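Unit 4: House Rules for Shared Two-Arm Cells

Most of you will have read the safety standard by now, or at least carried it around. It covers guarding, stops and who may open what. It says very little about the dull stuff, and the dull stuff is what eats your lab hours. Hence these notes.

Rule 1. One arm, one job at a time. If both arms need the middle of the floor, the program says which one goes first. "They usually miss each other" was written in a real log at the Brellport lab, two lines above the repair bill.

Rule 2. Cables get tied to the arm, with slack at every joint. Run each joint to both ends of its travel, slowly, and watch the cable the whole way. Then do it again after anyone touches a tie.

Rule 3. Bins and baskets have a home position. Write it down. A basket moved by 50 mm is a new task, whatever your partner tells you.

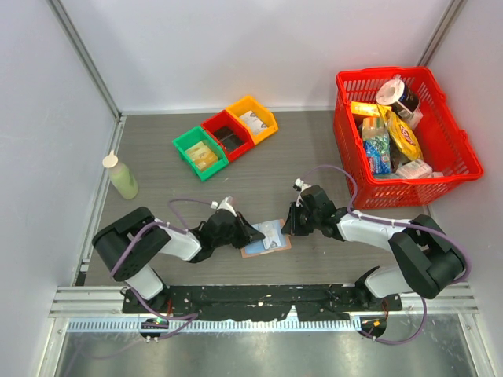
Rule 4. Liquids stay closed and stand away from the bases. Yes, water counts. So does the stuff you were sure was empty.

Rule 5. Flat items are tested on their own before they go in a mixed grocery run. Cards and thin packs lie down and refuse to be picked up – they have all day and you have until five. Plan for 300 tries per item, and log the failures too. The Altow team logged only the good ones and had a lovely chart for a week.

Rule 6. Read the status lights before you reach in, and don't treat them as permission. Permission is the lockout tag with your name on it.

For Section 11 of the lab manual, bring one rule you would add and one you would drop. "All of them" was a popular answer in July and got no credit.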